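Getting White Rings Off a Wood Table

Print this page | E-mail this tip

Every wood table in the world has a coaster within easy reach of it, and every wood table in the world has rings. I gave up lecturing my family years ago and learned to fix the damage instead.

Start by looking at the color. A white ring is moisture caught in the finish and will usually come out. A black one has gone down into the wood, and you're looking at sanding, or a bowl of fruit placed with great care.

For a white ring, lay a clean cotton dishcloth over it and go across with a dry iron on low. No steam — steam is how some people get a second, larger ring. Five seconds, lift, look, repeat. If it's fading, keep going. If you smell hot varnish, stop and go make coffee.
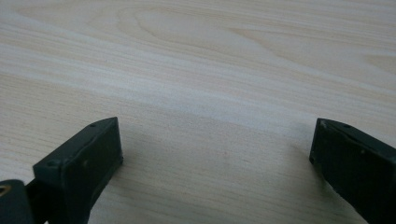 Mohsin Qureshi wrote in to say that the iron scares him and he has always used plain mayonnaise, left on overnight and wiped off in the morning. It works, he says, as long as you don't own a dog.

Fair enough. Petroleum jelly does the same job and is less interesting to dogs. Give it until breakfast, then rub with the grain using a soft rag.

Stubborn leftovers may need 400 grit paper, a little mineral oil and a light hand. Try it on the underside first. On veneer, go lighter still, as there isn't much wood there to be wrong about. Wipe up the oil, wait a day, and put on a thin coat of paste wax.

Then set out the coasters again. They do look nice in their little stack.

Print this page | E-mail this tip

More household tips:
Sticky Drawers and a Stub of Candle
What to Do With One Good Oven Mitt
Quieting a Squeaky Stair
Candle Wax on the Tablecloth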